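Nastetico Kitchen Pack – Frequently Asked Questions

What is the Kitchen Pack?
The Kitchen Pack is a set of simulated household rooms for testing robot manipulation software. It is made by Nastetico and runs inside the Bonix simulator. You connect your own control software, pick a room, and run your tasks. No physical robot is needed.

What comes with it?
The pack has 40 room layouts, a library of loose objects, a basic gripper model and a set of starter tasks. Camera views from the gripper are included, and you can add fixed cameras of your own.

What does the gripper camera show?
It looks out past the fingers, so part of the gripper is always in view. Most users feed this view straight into their software and keep a second camera for checking results.

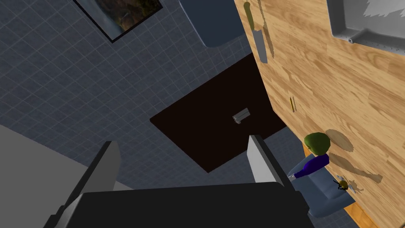
Gripper view over a wooden countertop, with a knife and a small figurine among the objects.

Can I change what is on the counter?
Yes. Each layout has a plain text file that lists the objects and where they start. You can edit it by hand or let the Shuffle tool place things for you. Shuffle can also change the lighting direction, so shadows fall differently from run to run.

Why do some objects look simple?
Objects are built with a low number of flat faces to keep runs fast. A round item may show its facets up close. Shadows can also have rough edges at the default setting. You can raise both settings in the Quality menu, but expect slower runs.

Does it handle see-through objects?
It does. Any object can be given a transparency value, and whatever is behind it will show through to match. This matters if your software has trouble telling where an object ends. We suggest testing with solid objects first and then turning transparency on – it makes problems easier to trace.
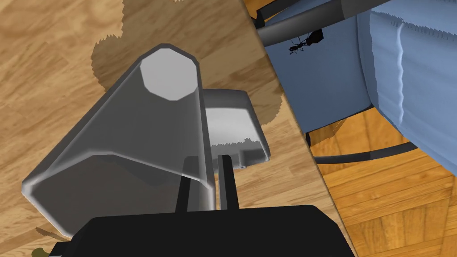

A translucent gray cylinder close to the open fingers, near the edge of a wooden tabletop.

What happens if an object goes over the edge?
It falls to the floor and stays there until you reset the room. The run log marks the drop with a time stamp. You can choose to end the run at that point or let it continue.

What kind of computer do I need?
A desktop with a recent graphics card and 96 GB of free disk space. Laptops work for single rooms, but we don't recommend them for long batches.

How many runs can I do?
The standard license allows 2000 runs a month. Unused runs do not carry over. The Mindau plan, meant for teams, has no monthly limit and covers 5 seats.

Can I use my own gripper model?
Yes, if it is in a format Bonix can read. The Shojaei converter is included and handles most common files. Check the finger width after converting – scale errors are the most common support request we get.

Is there a trial?
There is a free trial with two rooms and the full object library. Your settings are kept if you buy a license later.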